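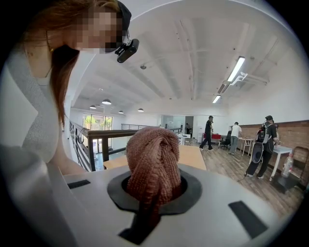
Category: Documentation / Hardware / Setup and Care

# Wivcombe hand gripper: station notes and data card

Maintained by Songül Saraç. Last full pass: March 2021.

This README travels with the Wivcombe recordings and covers the part I get asked about most: how the hand-held gripper and its station are set up, kept clean and put back together. If you only want the recordings, skip to "What is in the set". If you're going to run a station yourself, please read the whole thing, it's short and I had a great time writing it!

## The station

One station is one gripper, one head camera on a band, one backpack with its cables, and a table. The work is cloth handling: pick up, carry, lay down, fold. Any table with a plain top is fine. We like having light from a window as well as the ceiling fixtures, and we leave both as they are through a session.

The gripper is the standard body, white shell, with the rubber ring in front. Station settings are in `station.yaml` and the mount offsets are in `mounts.yaml`. Don't edit the offsets by hand. Run the check below and let it write them for you.

## Before a session

1. Wipe the shell and the lens with a dry microfiber cloth. No spray on the lens.
2. Run a finger around the black ring. It should sit flush all the way. If you feel a lip, press it back in before you power up.
3. Put the head camera on and tighten the bracket until it stays put when you nod. Tie back long hair if it keeps falling across your view.
4. Plug in the backpack, then the gripper, then the head camera. The order matters on the older Tekin hub, which hands out ports first come, first served.
5. Route the floor cable behind you and away from the stairs.
6. Run `wurnodis check --station` and wait for all the lines to go green. It takes 40 seconds.

Step 6 is my favorite part of this whole project. Before the check existed we found bad mounts a day later, when someone sat down to look at the files. Now you know before you've touched a single piece of cloth.

## Cleaning

Knits shed. The brown crinkled ones shed like you would not believe, and the lint goes straight for the slot under the ring (the loose-weave towels are nearly as bad). Every 11 sessions:

- Power down and unplug at the backpack end.
- Take off the ring. It pulls straight out, so no tools and no twisting.
- Brush the slot from top to bottom with the soft brush, then use the hand bulb. Canned air is too strong and pushes lint behind the finger guide.
- Check the black pads on the shell for lifting corners. Press them down if they're only just starting, replace them if you can get a fingernail under.
- Ring back on, flush, then run the station check again.

## Replacing the finger cable

You'll know it's time when the fingers close in two steps, with a small catch in the middle. We've changed seven so far and the job gets easier every time.

Set the gripper on a folded towel with the ring up. Undo the rear cover, slide the old cable out of its guide, and lay it next to the new one to compare lengths. Spare cables have come in two lengths! The longer one fits but leaves slack, and slack is what makes the catch come back. Thread the new cable from the back, seat the end, and close the fingers by hand a few times before you put the cover on. Tighten the cover screws a little at a time, going corner to corner.

Then recalibrate with `wurnodis calibrate --fingers`. Skipping this gives you recordings where the finger opening never reads zero, and there's no clean way to fix those later.

## What is in the set

- Gripper video (wide circular view, black outside the circle)
- Head camera video
- Finger opening over time
- Maintenance log, one line per cleaning or repair, matched to session number

The maintenance log is the part I'd love more people to use. Over 40 sessions have a cleaning or cable change right before them, so you can compare finger traces from either side of a repair.

## Known issues

- Sessions recorded on the old hub can have the two video streams swapped. Look for `swap: true` in the session file.
- Overhead lights sometimes wash out the top of the gripper view.
- Other people move through the background in a lot of the recordings. Blur is applied to faces near the camera. Report anything we missed and we'll pull the file.
- The ring part number in `station.yaml` is out of date. Correct one coming in June with the new pads.

## Changes

- Added the cable length warning
- Cleaning interval shortened for knits
- `check` now writes mount offsets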